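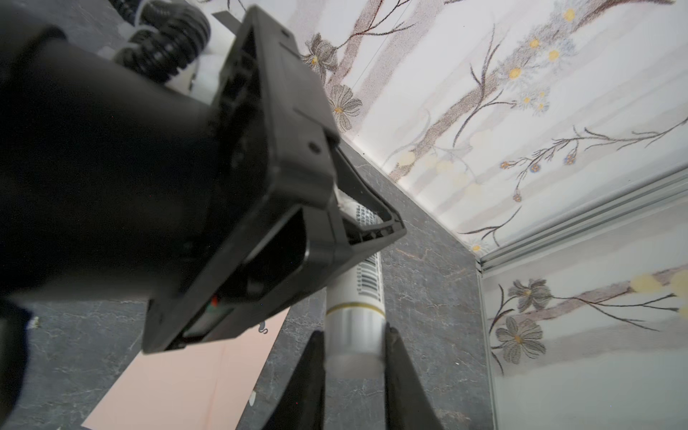
Brokareck Gripper Pair for table work

Wirkden > Equipment > Arms and grippers > Brokareck

Two parallel grippers for a two-arm workbench, with wrist cameras, fingers and cable conduit
Sold as: set of 2 (left and right)
Availability: in stock, next larger delivery in July
Price: on request, please state your country and arm type

Overview
Technical data
In the box
What it can do in a household
Spare parts
Questions from customers

Overview

The Brokareck is an electric gripper for light objects, the kind that you find in a kitchen drawer or on a writing desk. We sell it as a pair, left and right, for a bench where two arms share one table. One gripper can hold a thing while the other one works on it, and many chores need exactly this. Opening a jar, folding a sheet or putting a cap back on a pen are all difficult with one hand, for people also.

Each gripper has a rectangular black housing and its own small camera at the wrist, which looks along the fingers. The image goes to your computer through the same conduit as the power. The corrugated conduit is long enough that the last joint of the arm can make its full turn, but please read the note about the loop below before you fix it.

Customers use the pair mainly for two things: for recording how a person does a task with remote handles, and afterwards for testing a program which has learned from these recordings. It is not made for a production line. If you need to pack goods all day at high speed, please look at the Castillo series, which is heavier and has a closed housing against dust.

Technical data

Type: parallel gripper, two fingers, electric
Opening, bare fingers: 74 mm
Opening, with soft pads: 72 mm
Finger form: tapered tip, open frame
Finger colour: black
Grip force: adjustable in software
Camera: one per gripper, fixed at the wrist
Status light: in the housing, inner side
Pad life: about 4,000 grips on smooth objects, then please change
Protection against water: none
Suitable for food contact: no

The pads are glued and can be replaced without taking the finger off. Old glue must be removed with alcohol first. Do not use acetone, it attacks the finger.

In the box

Gripper left and gripper right
Fingers, mounted
Soft pads, one spare set per gripper
Corrugated conduit with cable inside, one per gripper
White mounting brackets and cable ties
Screws for the wrist clamp and a hexagonal key
Printed sheet with the wiring plan

The arms, the table and the rails are not included. The computer is also not included, we are asked this often.

Mounting and the conduit loop

Put the clamp ring on the wrist, turn the gripper until the camera looks to the middle of the table, then close the screws in a cross pattern. Leave the conduit in a loose loop above the gripper and fasten it close to the bracket with a cable tie. A loop that is too short will pull on the plug when the wrist turns. A loop that is too long comes into the view of the other camera, and then your recordings have a black snake in them – this is more annoying than it sounds, for the program learns the snake also.

After mounting, move both arms slowly by hand through the whole working area with the power off. If a conduit touches the other arm at any place, shorten it or move the bracket.

What it can do in a household

Visitors to our showroom in Cundau nearly always put the same question: can it do my housework? The short answer is that it can do pieces of it, on a table, with light and dry things. My colleagues in sales would like a longer answer, so I wrote one. It follows here as a note from the test bench.

Note from the test bench
By Eugénie Pichon, applications, Wirkden

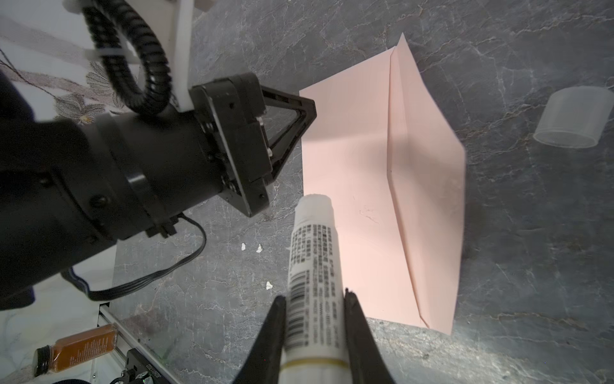 Reading time: 4 minutes

Our test table has a dark surface with a marble pattern and a wall with flowers on it, because a home does not look like a laboratory. A program that has only seen a plain white bench becomes unsure when it meets a veined stone top. With the marble pattern we find such weakness early, before the customer does.

The objects are also ordinary. A slender tube with a gold band, standing upright between the fingers, is a good first exercise. It is narrow compared with the opening, so the gripper must close a long way, and it is round, so it wants to turn. The camera sees it from near and partly hidden by the gripper. If the fingers come in at different heights, the tube tilts. A person corrects this with the skin of the fingertips and does not notice it. The Brokareck has no skin. It has the camera and the motor current, and from these two the program must guess.

Holding, I would say, is solved well enough for daily use. You can give the gripper a tube, a small jar or a wooden spoon, and it will keep it. Picking the same thing up from the table is good if the thing stands, and less good if it lies. A round object that is lying can roll away at the first touch, and the arm then goes politely to the place where the object was before. Some programs look again and follow it. Others close on air and carry the air to the box with great care.

Paper is where I spend most of my time. A folded pink sheet lying flat on the table looks like nothing, and for a gripper it is one of the hardest things in the house. There is no edge to hold. The finger tip must slide under the flap without pushing the whole sheet away, and for this the second arm has to press it down somewhere. So one simple chore, to open a letter or to fold one, becomes a question of two arms at the same moment. When the timing is wrong by a little, you get a crease, and a crease remains. With a cup you can try again as many times as you wish. A sheet of paper remembers.

We have had good folds on the bench. I have seen an arm hold a corner and the other make the line along it so nicely that I kept the result in my desk. I have also seen the same program, after lunch, with more sun from the window, fold the sheet into something I cannot name. Between these two there was no change which I could find in the settings. Therefore I do not write a success number on this page. A number from my table would tell you about my table.

Then there are the chores which consist of many small ones. To tidy a desk means to decide what is rubbish and what is a thing. A small white bit on the table can be paper from yesterday or it can be the screw cover that somebody searches for. The gripper can take some of such bits, if they are not too flat, but which bin is correct, that must come from you, or from very many recordings made by you.

What I tell visitors is this. If your chore happens on a table, within the reach of both arms, with things that are dry and do not break, then it is worth trying now, and you may be pleased. Sorting pens, putting caps on tubes, placing small jars in a row: these are realistic. You will need to record the task many times with patient hands, and you will need to stay in the room. If your chore is the wet kind, or if it goes through the whole flat like the laundry does, then please wait. I do my own washing up by hand and I expect to do so for a good while.

Also the workshop people ask me, mostly about small assembly. There the answer is a little better, as the parts come always in the same shape and one may build a holder for them. In a home no one builds a holder for the glue.

E. P.

Spare parts

Soft pads, set for one gripper
Finger, left
Finger, right
Conduit with cable, standard length
Conduit with cable, long
Bracket, white
Wrist clamp ring

Fingers are sold singly. Please look at the letter on the inner side before you order, left and right look nearly the same but are not.

Questions from customers

Can I buy only one gripper?
Yes, as a spare part for an existing pair. For a first order we deliver the pair.

Does it fit on my arm?
It fits on all arms with a round wrist of the usual diameter. Send us a photo with a ruler beside it if you are not sure. We answer in the order in which the letters come.

Can the fingers be printed by myself?
Yes. The drawing is sent together with the invoice. The open frame saves weight, so please do not fill it. Self-printed fingers are not part of the guarantee.

The red part of the status light does not go off. Is the gripper defective?
In most cases no. Red and green together means that the motor has power and the camera is still starting. If it stays so after a restart, check first the plug at the wrist.

Can it hold a glass?
An empty drinking glass of normal thickness, yes, with pads and low force. Wine glasses we do not recommend – the stem goes well, but the bowl hits everything.

Is there a demonstration?
In our showroom in Cundau, in the mornings, after you have written to us. You may bring your own objects. Please bring them clean.

Guarantee: 2 years on motor and camera, pads and cable ties excepted.

Related equipment: Castillo closed gripper, remote handles for two arms, table rails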